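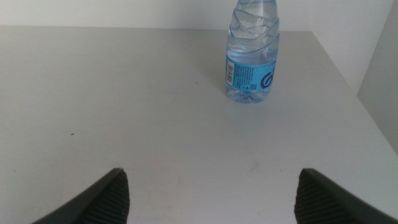
The water on the white table.

Marilou Panganiban had to leave Temus at 9 in the evening, and she still had not written the letter to her mother. The bus to Trernmont cost 300, and in her purse there were only 200.

She sat in the kitchen and listened to the rain on the roof. Her brother was sleeping. When they were children, he always gave her the bigger piece of bread, and now she did not want to wake him for money.

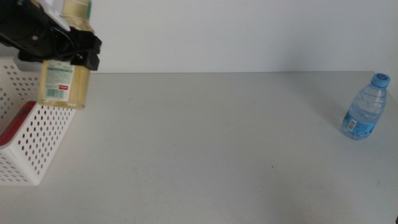 The yellow bottle, over the white basket.

At last he came in by himself, without shoes. He put a folded note beside her hand.

"For the bus," he said. "And write to me also, not only to Mother."

She wanted to say many things, but she only asked if he would water the beans. He said yes. Then they went down together to the road, under one coat, and waited for the lights of the bus.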